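4.2 Keeping the old machine going: repair as a household habit

We had expected, when we set out to talk with people in Jatdale and Mudgway about the things they mend, that most of the conversation would be about clothes, bicycles and kitchen chairs. Those did come up, and warmly too, but the subject that kept people at the table longest was the family computer. Nearly every household we visited had one that was older than its owners thought sensible, and in nearly every household somebody was quietly proud of it.

The word people used most often was "going". A computer was "still going" or had been "kept going", and the credit for this was shared out generously among cousins, neighbours and the fellow two doors down who once worked in telephones. Whitcombe and Rocha found the same turn of phrase in their earlier visits to farming families near Clarkada, where it was used of tractors and pumps, and we think it is worth dwelling on. A thing that is kept going has a history, and the person telling us about it nearly always wanted to tell that history from the start. We learned early on to put the kettle on and let them.

One mother of three in Mudgway described how her desktop had been through two changes of memory, a new power supply and a fan that came out of her brother's machine when he moved away. She could not say how fast it was and did not much care. What she could say was who had been in the room each time it was opened, what the weather was doing, and which of the children had been told off for touching the screws. "It's a bit like the good tablecloth," she told us. "You remember the dinners." Several others spoke in much the same spirit, although the dinners were not always happy ones -- two people linked a repair to a relative who had since died, and had kept the machine partly for that reason.

Learning to do this work followed a fairly steady pattern. Of the 11 people who told us they would open a case without help, seven had first done so beside somebody older, usually a parent or an uncle, and usually at a kitchen table. The rest had taught themselves from library books or from videos, and these people tended to be more cautious in how they spoke about their skill, even when it seemed to us to be every bit as good. Ashby has suggested that confidence in repair is handed down along with the tools themselves, and our conversations give her some support. A retired bus driver still used his father's screwdrivers, kept in a biscuit tin, and would not hear of replacing them with the magnetised set his daughter had given him.

Not everybody enjoyed it, of course, and we would be giving a rosy picture if we left that out. Some people mended because they could not afford to do otherwise, and for them the talk of tradition was rather beside the point. A young father in Jatdale told us he had spent a whole April of evenings chasing a fault that came and went, and that he would gladly have thrown the lot in the creek. He laughed as he said it, but his partner did not. The labour of keeping things going falls unevenly within a home, and so does the waiting about while it is done.

There was also the matter of what people were willing to touch. Nearly everyone drew a line somewhere inside the case. Dusting was fine, and memory was fine for most, but the motherboard and the processor were spoken of in a different tone -- "the heart of it", one woman said, lowering her voice a little. Beyond that line the work was passed to someone thought to have the gift, or to a shop.
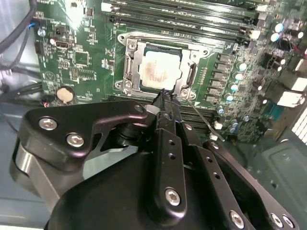 Figure 5. A motherboard inside an open desktop case, the part of the computer most of our participants preferred to leave to others.

Where the line fell seemed to depend less on training than on what had gone wrong before. A single spoilt board could put a family off for a decade, and the tale of it would be told to visitors as a kind of warning. Sutcliffe, writing on home sewing, notes something very like this in the way people talk about cutting into expensive cloth, and we were struck by how closely the two sets of stories match.

We turn in the next section to the repair evenings at the Isier hall, where these private habits are carried out in company, and where the line around the motherboard is a good deal easier to cross with a friend holding the torch.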